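Rated wattage is the wrong number to print largest on a kitchen appliance box. It states what the heater draws at the nominal voltage. It says little about how long dinner takes, how much water the base needs, or what the unit uses once it has reached a boil.

Plotatix, the comparison site most shoppers in my area seem to use, sorts countertop steamers by watts. The Jalter and the Neken sit next to each other in that list. In my kitchen the Jalter reached full steam 2 minutes sooner from the same 15 ounces of tap water. Base shape and lid fit matter, and neither has a column. 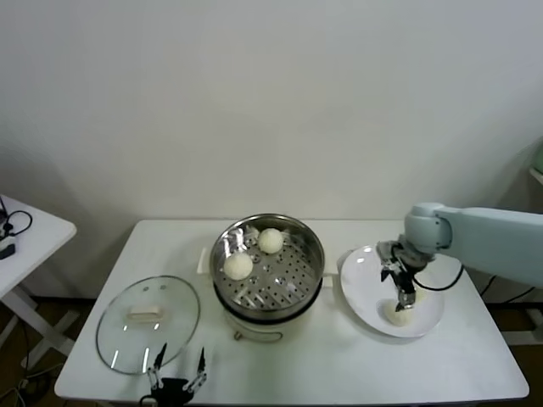
Should wattage be removed from the box?

It should stay, in small type near the cord rating, where it helps people avoid overloading a circuit. The large type should go to time to steam and energy per standard load.

A standard load is easy to define: a fixed mass of food, a fixed volume of water, lid closed. Chauvin already prints a figure of this kind in the back of its manual, on the page after the warranty terms. Moving it to the front panel would require a new print layout and no new testing.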